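Sep 21, 2025

Firearms bench, notes on the cartridge case comparison for the Skjelbred training set

Well, I finally got a proper run at the Skjelbred cases this morning, after putting them off for far longer than I meant to (sorry, Ylva, I know you've been waiting very patiently). Kettle on, door shut, phone in the drawer. There are 22 cases in the box, all from the two practice pistols we fired into the water tank back in June, and the idea is still to have a set that new starters can work through blind before they go anywhere near a real shooting.

I began with the breech face marks at 30x, oblique light from the left, and they were lovely on the first pistol. Nice strong parallel lines, easy to line up, even with my eyes. The second pistol is another matter. It marks very lightly and I spent a good while fiddling with the lamp before I got anything I'd be happy to show in a report. Going up to 40x helped a bit with the firing pin impressions but made the breech face worse, so I went back down again.

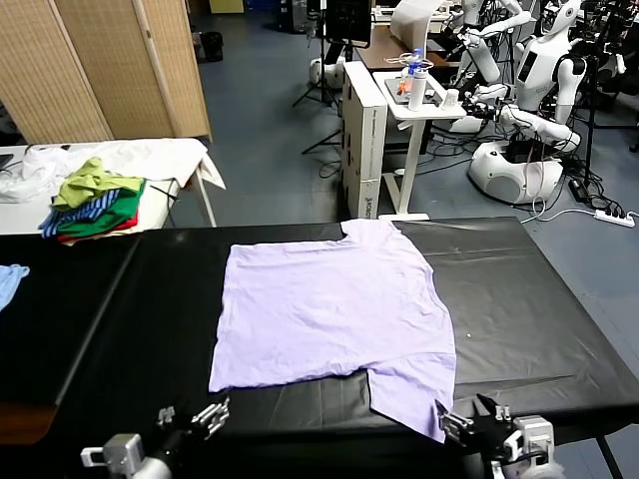
The ejector marks saved me in the end. They're small and tucked right up by the rim, but they repeat beautifully from case to case, and I'd tell any beginner to look there early on with this pistol and not leave it till last like I did. I've put that in the margin of the Stenley worksheet in pencil. Ngaio, if you think it gives too much away, do rub it out!

Two cases I've marked as inconclusive. I could probably talk myself into one of them after lunch, but I've been doing this long enough to distrust anything I decide after lunch, so they stay as they are until Ylva has had her own look without seeing my sheet.

Other bits: the Budix stage is sticking again on the right-hand side, fine if you turn it slowly. We're nearly out of the small evidence envelopes. Stage micrometer checked before and after, both readings fine and entered in the log.

Still to do: second read by Ylva, then lock the answer key in the Volmont cabinet, top shelf, behind the old casting putty.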